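How to Move to a Demonstration Shift

At Pernirico, kitchen prep staff now spend part of the week teaching the serving line instead of working it. You use a pair of hand-held grippers to do an ordinary task, such as setting food on a plate, and the recordings are used to train the arms. These steps are for anyone starting on the Basis tables.
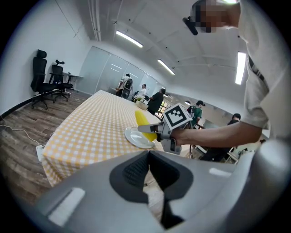 Page last changed: 6 January 2023 by Adaeze Nwosu

Before you start
Sign in on the Stelura sheet at the door. Demonstration hours are paid at your usual rate and go on the same timecard. Keep the markers on top of the grippers clean and uncovered. Step over the cables, and tell the lead if one has moved into your path.

Doing a run
1. Put the plate and the food item where the task card says.
2. Hold one gripper in each hand and stand square to the table.
3. Close the fingers slowly. Squeeze only as hard as you need to lift.
4. Set the item on the plate, open the fingers and back away.
5. Say "done" and reset.
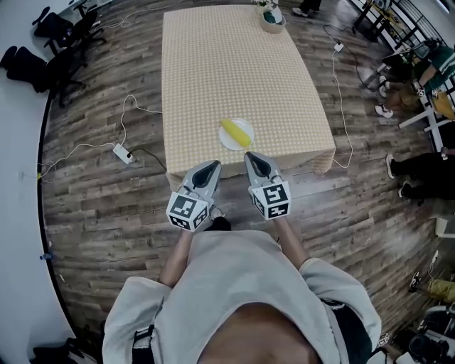 A full set is 100 runs. Take a break after every 12, even if your wrists feel fine. If you drop something, finish the run anyway and mark it as a drop. Dropped runs still count toward your set.

What changes in your job
Your prep hours go down by the hours you spend at the table. I-seul Chae keeps the rota and needs swaps by noon the day before. Nobody is moved off prep completely without a meeting first. Questions about grades and pay go to Adaeze, extension 13.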